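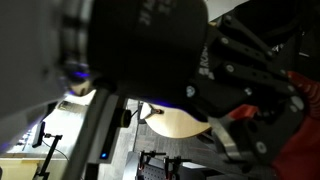 Fitting a two-finger gripper to a second-hand arm

Posted in: Robots, Builds at Retollow

These notes cover putting a parallel-link gripper on a used Panyasiri arm at the Retollow workshop in Hendside. The arm arrived without a tool on the end and with no paperwork, so a good part of the job was working out what would fit. If your arm came with a matching gripper, skip to the wiring section.

The work took three evenings. Most of that went on the adapter plate, which I made twice.

What you need

An arm that moves under its own controller and holds position when told to
A gripper with its own motor and a position signal
Aluminium plate, 5 mm thick, large enough to cover the wrist flange
M4 and M3 socket screws in several lengths
Hex keys, including a ball-ended one
A pillar drill, or a hand drill and some patience
Calipers
Medium-strength threadlocker
Silicone-covered wire, plus braided sleeve to go over it
Cable ties and stick-on bases
A fused bench supply
An emergency stop button that cuts motor power

The emergency stop is not optional in a shared space. Ours sits on its own lead and stays on the bench within reach of whoever is driving the arm. Test it before each session, with the arm parked and nothing in the fingers.

Before you start

Park the arm with the wrist at a comfortable height and the flange facing you. Turn the power off at the wall. Some arms have no brakes and will fold up when power goes, so support the forearm with a block or a strap first. Ours sinks slowly over a minute or so and then drops the last bit all at once.

Clear the bench. Put a tray under the wrist to catch screws.

Measuring the flange

Don't trust a drawing you found online unless it names your exact arm. I used one for the first plate and the holes were out by enough to make it scrap.

Measure the centre boss, the diameter of the screw circle and the size of the thread. For the screw circle, measure across the outside edges of two opposite holes, then across the inside edges, and take the middle value. Do this for both pairs. Check for a dowel hole as well. It is easy to miss if it is full of dirt, and it is what sets the angle of the tool.

Do the same on the back of the gripper. Write both sets down on the same sheet of paper and mark which way is up on each.

Making the adapter plate

Draw both hole patterns on one sheet, print it at full size and check the print with calipers. Printers like to shrink things to fit the page. Glue the paper to the plate with a light spray adhesive and centre-punch through it.

Drill the small holes first. Clamp the plate to the drill table for every hole, including the quick ones. The boss in the middle is best done with a step drill and finished with a file, trying it on the flange as you go. It should push on by hand with no side-to-side play.

The screws that hold the plate to the arm need to sit below the surface, or the gripper will rock on their heads. Counterbore them. If you have no counterbore, a flat-ended drill of the right size will do, run slowly, with a depth stop.

Deburr both faces. Lay the plate on a piece of glass and press on each corner. If it rocks, there is still a burr somewhere.

Fitting the gripper

1. Screw the plate to the arm. Run all the screws in finger tight, then tighten in opposite pairs.

2. Offer up the gripper with its cable exit on the side you want. Think about this now. I had ours facing the forearm at first, and the plug fouled the wrist housing at one end of its travel.

3. Put a drop of threadlocker on each gripper screw and tighten them in pairs as before.

4. Turn the wrist by hand through its full range if your arm lets you. Listen for rubbing. Look at the gap between the tool and the rest of the wrist from both sides.

5. Open and close the fingers by hand, or with the manual screw if yours has one. The links should move together with no tight spot.

If a link is stiff, slacken its pivot screw by a very small amount and try again. If it is loose, nip it up. The pivots on a parallel linkage all affect each other, so go round more than once. Leave threadlocker off the pivots until you're happy.

Wiring

The gripper needs power, ground and signal. Ours takes a three-wire lead back to a Skukov servo board mounted near the base of the arm. Keep the motor supply separate from the logic supply and join the grounds at one point only.

Use 18 AWG silicone wire for power and ground on a run of this length. Thin hobby servo lead will work on the bench and then cause trouble when the fingers close on something firm, as the voltage drops and the board resets. I lost most of an evening to that.

Route the cable along the outside of the arm and leave a loop at each joint. To size a loop, move the joint to the end of its travel where the cable is tightest, leave a finger's width of slack, and fix it there. Then go to the other end and see where the slack hangs. If it can catch on the bench or on a person's sleeve, shorten the loop and move the fixing point closer to the joint.

Put the braided sleeve on before you crimp the plug.

Any lights or sensors near the wrist should have their own lead, tied next to the gripper cable and labelled at both ends. Masking tape and a biro will do for labels, though the tape goes brown after a year.

First power-up

Set the bench supply to 7 V if your gripper motor allows it, and turn the current limit well down. Check your own motor's rating. Connect the gripper only, with the arm still off.

Send the fingers to the middle of their travel. If they run the wrong way, or straight to one end, cut the power and check the signal lead before trying again. Once they hold in the middle, step outwards a little at a time and write down the value where each end stop is reached. Back off slightly from both and use those as your software limits.

Now raise the current limit in small steps until the gripper closes briskly without jerking. Hold a piece of stiff foam between the fingers and close on it. Feel the motor case after a minute of holding. Warm is fine. If you can't keep a finger on it, lower the limit.

Setting the tool on the arm controller

The controller has to know the weight of the tool and where its tip is. Weigh the gripper, plate and screws together on kitchen scales. For the tip, measure from the face of the flange to the point midway between the fingers when they are closed.

Then check it. Stand a pointed rod on the bench, bring the closed fingertips to the point and rotate the wrist about that spot. If the tips wander away, the offset is wrong. Ours was out because I had measured from the adapter plate instead of the flange.

Run everything at the slowest speed until this test is good.

Faults we had

Gripper buzzes when closed: the target is past the point where the fingers meet. Bring the limit in.

Fingers close crooked: one pivot tighter than its partner, or a screw too long and touching the link behind it.

Arm reports a collision in open air: tool weight missing or entered in the wrong units.

Board resets on gripping: thin wire, poor crimp, or supply limit set too low.

Looking after it

Check the plate screws after the first hour of use and again after the first day. A dab of paint across each screw head and on to the plate makes it easy to see if one has turned. Wipe the links with a dry cloth. Oil picks up sawdust here, so we leave the pivots dry.

The drawing for the second plate is in the robots folder on the workshop computer. The first plate is in the scrap bin under the drill if anyone wants the metal.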